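Unit 4: Surfaces in the home - choosing and looking after worktops

Before the session, read pages 12 to 23 of the course reader. Bring your notes from the October visit to the Marsden showroom.

1. Speckled finishes

A worktop gets harder use than any other surface in a house. Clients usually choose by colour first and ask about care later. Pale speckled finishes have come back into fashion, partly for their look and partly for the way they hide crumbs and small marks between cleans. 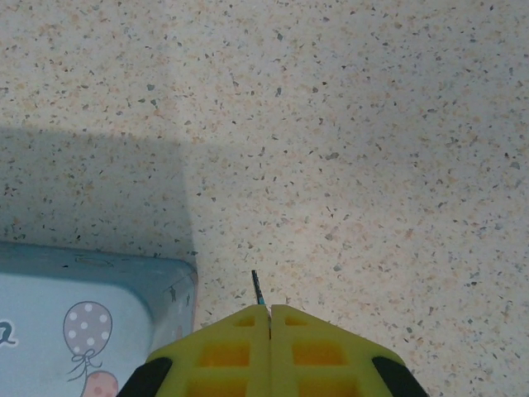 Terrazzo is made from chips of stone or glass set in a binder, which may be cement or resin. Cement binders are porous and need sealing. Resin binders take up less water but can scorch under a hot pan. Granite is a natural stone and varies from slab to slab, so the client should see the slab itself before paying a deposit.

2. Light and colour

Look at a sample flat, at the height it will be fitted, in the morning and again at 4 pm. A cream ground can turn grey in shade and nearly white under a strong lamp.

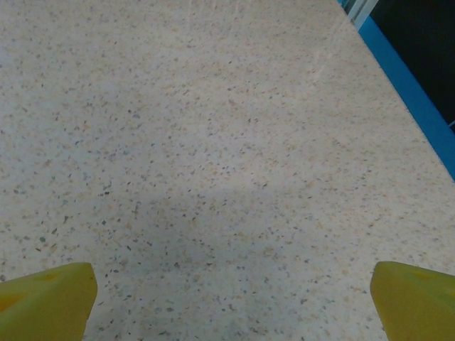

Nyokabi Sang
Course tutor, Interiors and Materials, Flornenport

3. Joints and edges

Most faults in the Brevia flats survey were at the joints. Water gets in at a poor seal and the board beneath swells - by then the repair costs more than the fitting did. Check the seal behind the sink twice a year.
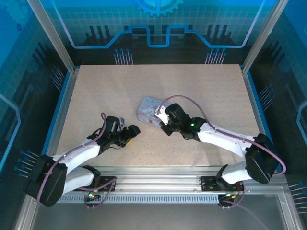

Fig. 3. Flat tabletop with a fine speckle and thin blue trim at the sides.

Task for next time: write 142 words of care advice for a client with a cement terrazzo worktop. Hand in to Kristof Verschueren, room 22.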